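Keeping Drawers and Cabinet Doors Running Smooth

Posted 2020-07-01

I have lived with bad drawers my whole adult life. The dresser I got from my aunt had one that only opened if you lifted the left side and swore at it, and the kitchen in our first apartment had a silverware drawer that dumped itself on the floor twice. So when we moved into this place and I found 32 drawers and doors that all needed something, I spent most of June going through them with a screwdriver and a candle stub. Here's what worked for me!

Start with a vacuum

I mean it, before you oil or sand anything, pull the drawer all the way out and vacuum the hole it came from. I found crumbs, rubber bands, a birthday candle and a whole lot of dog hair wound around the little wheels (we don't even have a dog, so thank the last people). Wipe the tracks with a damp rag and a drop of dish soap and let them dry. Eight of my drawers were fine after that and I never touched them again.

Wood on wood

Old drawers with no metal in them want wax. Rub a plain white candle along the bottom edges of the drawer and along the runners it sits on, pressing pretty hard, and then slide it in and out a bunch of times. A bar of soap works in a pinch but it gets gummy when the weather turns sticky, and mine did by the second week. Please don't use cooking oil. I did that once in college and the drawer smelled like old french fries until I gave it away.

If it still sticks, look for a shiny spot on the wood. That's where it's rubbing. Sand just that spot with 120 grit, a few strokes at a time, and keep trying the fit. You can always take off more.

Metal slides

Dry lube only! Spray a little on a rag and wipe it on, or you'll have drips all over your sweaters. My neighbor Anselmo swears by white grease and his garage drawers do glide like butter, but everything in there has a gray smear on it, so I'm sticking with the dry stuff.

Check the screws while you're in there. A slide with one loose screw will sag a hair and the whole drawer goes crooked. If the hole is stripped, dip a couple of wooden toothpicks in wood glue, stuff them in, snap them off flush and let it sit overnight before you put the screw back.
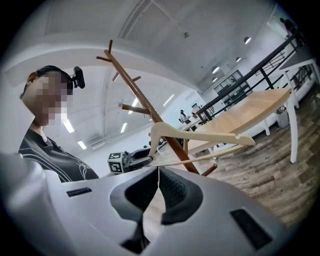 Doors that won't hang straight

Most newer cabinet hinges have two or three screws you can play with. One moves the door side to side, one moves it in and out, and if you have a third it's usually up and down. Go a quarter turn at a time and close the door after each one. I got impatient on the pantry and ended up worse off than when I started.

For doors that bang, get the stick-on felt dots. Clean the corner with rubbing alcohol first and they'll stay put for years. The clear rubber ones are quieter, but they leave a mark on painted doors, at least on mine.

Next up is the medicine cabinet, which has a sliding mirror and a track full of something I think used to be toothpaste. I'm going in with an old toothbrush and some vinegar.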